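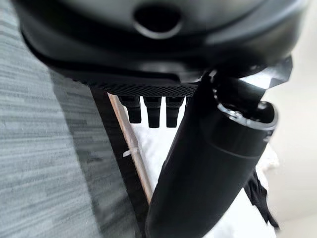
Fig. 1. Gripper housing, the three short tabs and the large cylindrical piece at right.

Prolia Robotics Practicum – Handout 6: What counts as a grasp?
Notes by Ulla Midtbø

Last year's project reports claimed a great deal. One team wrote that its arm "handles laundry." Read the logs and you find 400 attempts on a single towel, always dropped in the same spot. I would call that a towel result.

Before you write your own report, settle what you mean by success. Contact is easy to get. Holding is harder, and holding the part you meant to hold is harder still. Most reports slide from the first to the third without saying so.
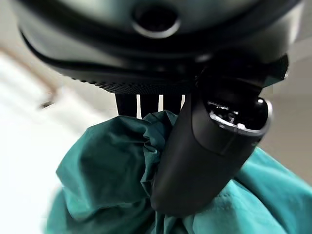

My quarrel is with the word "secure," which appears in nearly every draft I read. A grasp label should say what was held and where, and leave the adjectives out. With the teal cloth, you can write that it is pinched between the prongs and the large finger, and that the material below the fingertip is pulled into tight pleats. You can't write that it will survive a lift. Those are separate claims and they need separate evidence.

The Pradlow team logged 188 trials in February and marked 76 of them as unclear. They lost points in the final ranking for it. I thought theirs was the only honest table in the room.

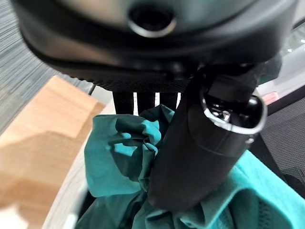

Photo: Helge Vik / Prolia course archive

For next session, bring one page on how your labels would treat a bunched-up fold of a garment when the rest lies spread out below. Is that one grasp or a partial one? Pick a rule and apply it to every trial, including the ones that hurt your score.

Related items
Handout 5: Reading the Kristiansen logs
Faltanier Cup: scoring rules and complaints
Report template, revised

We use cookies to remember your settings. Accept | Manage choices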